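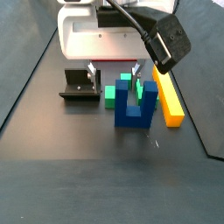 I have had the block puzzle out on the table most evenings in June. It came in a box of odds and ends from a store in Drendalwood, with no instructions and no picture of the finished thing, so I have been working out my own rules.

The pieces I like best are the ones with a shape to them. A plain cube or a long bar goes down almost anywhere, and then you find you have used up the spot you needed for something else. The blue U makes you think first. It takes up room on the outside and leaves a channel in the middle, and whatever goes in that channel has to be planned for.

My first tries were all the same. I put the U down last and it never had a place to go. Now I start with it, arms up, and keep the green blocks close by until I know which way I want things to run. The yellow bar waits the longest.

I timed myself for a while. My slowest round was 277 seconds and my best is 43, though that was mostly luck. I stopped keeping track after that – it was making me rush.

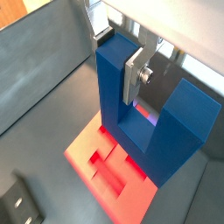

Filed under: Puzzles and Table Games

The red tray is the part I would keep if I had to give up the rest. The slots are cut in steps, so I look at the depth as well as the outline before I try a piece. I spent two evenings only looking at the outline.

It also has a nice color, peach in some places and closer to coral in others, and the blue stands out well against it.

I still have a Stitano set in the closet with 600 pieces, and I have not opened it since winter. I might get to it in the fall. For now I want to try the tray again with the U turned the other way around.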